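Setup and Upkeep of the Sandwich Cell
Final Project Report

Jawad Malik and Omolara Etim
Undell Technical College, Robotics Lab
1 Dec 2023

1. Background

Our project took over the sandwich cell that an earlier group built in June. The cell has one robot arm on a white table, a tray in the middle, and ingredient stations on both sides of the tray. The earlier group got the arm to move ingredients, but the cell needed a person to fix something after almost every run. Our job was to write a setup procedure that any student in the lab could follow, and to find out which parts needed regular care. We did not change the arm or the control software.

In this report "run" means one full sandwich attempt, from the start command to the arm going back to its home position. "Cidance" is the name of the control program the lab wrote for the arm. "Weidemann" is the building our lab is in, and it shows up in some of the file names in the appendix.

2. Starting condition

When we got the cell there were no marks on the table for the tray or the stations. The previous notes said to "line up the tray by eye." We ran the cell 25 times without changing anything to get a baseline. We stopped 8 of those runs by hand. Most of the stops were at the bun station, when the gripper closed beside the bun or pushed it over. The others were at the meat station. The vegetables gave us no stops in the baseline.

We first thought the arm calibration was bad. Jawad repeated the calibration twice and got nearly the same numbers both times, so we ruled it out. Omolara then measured the bun station before and after a run and found that it had moved. The station slides are light plastic and were only resting on the table. Every time the gripper touched one it shifted a little, and the error added up.

3. Setup procedure

The final version of the procedure is below. It takes one person.

Wipe the table and let it dry. Crumbs under the slides make them sit crooked.

Set the tray against the corner marks. Put the greens container at the far end of the tray, cabbage on the left and lettuce on the right.

Place the bun station. The two halves of the bun stand on edge with the white block behind them. Check that the block does not wobble.

Place the meat station. Stack the slices so they lean the same way.

Check that the red rod is seated in both clips and that the slides meet it at right angles. Push on each clip with a finger.

Jog the gripper to the bun position at slow speed and look at the gap on both sides before starting.
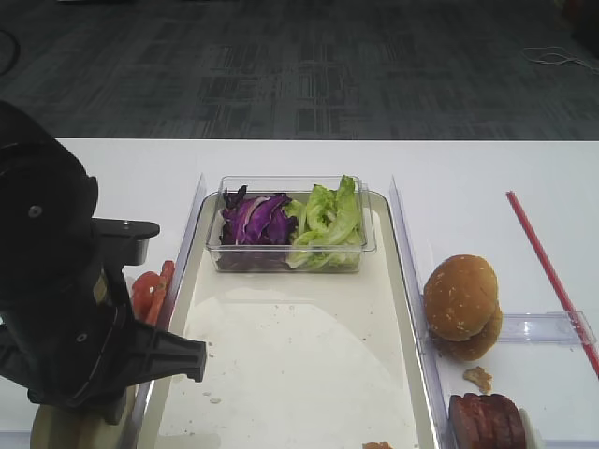
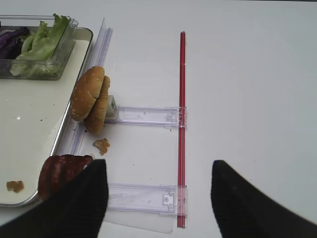
Arm side of the cell first, then the bun and meat slides with the red rod.

Why not glue the slides to the table so they can't move?
The slides have to come off for washing, and a glued slide that gets hit by the gripper would probably crack. We used removable putty under the corners, and it held well enough.

4. Upkeep

Between runs we brush the crumbs off the tray and the slides. We tried skipping this to save time. After a few runs the bun no longer slid smoothly and the white block got stuck partway. Brushing takes less than a minute.

At the end of a session the food is thrown out and the tray, container and slides are washed by hand in warm water. The slides should not go in the dishwasher. One of the spares went in before we started and came out bent.

The gripper fingers need the most attention. Their ribbed surface holds on to food, mainly bits of tomato. We clean them with a soft toothbrush and a damp cloth, with the arm powered off and the emergency stop pressed in. Do not spray anything at the gripper. After cleaning, open and close it a few times from Cidance and listen for grinding.

The screws on the wrist housing are checked at the start of each week with the hex key in the top drawer. We found one that was slightly loose and tightened it. We do not know if it had any effect on the stops.

5. Repair of the rod clip

During testing one of the rod clips cracked. The slide could then swing, and the gripper missed the bun. We printed a replacement from the original drawing, but it was too tight and we could not get the rod in without forcing it. The second print had a slightly wider opening and fit. The corrected drawing is saved in the Trornico folder on the lab drive with the other part files. Please use that one and not the June version.

6. Results

With the new procedure we did 40 runs and stopped 2 by hand. One was the cracked clip. The other was a stack of meat slices that fell over when the gripper touched it, and we did not find a good fix for that. Chilling the meat first seemed to help, but we did not test it properly.

7. Remaining work

The meat holder should be taller. The putty has to be replaced when it gets greasy, so a base plate with pegs would be better. We drew one but did not have time to cut it. The drawing is in Appendix B, and the blank setup checklist is in Appendix A.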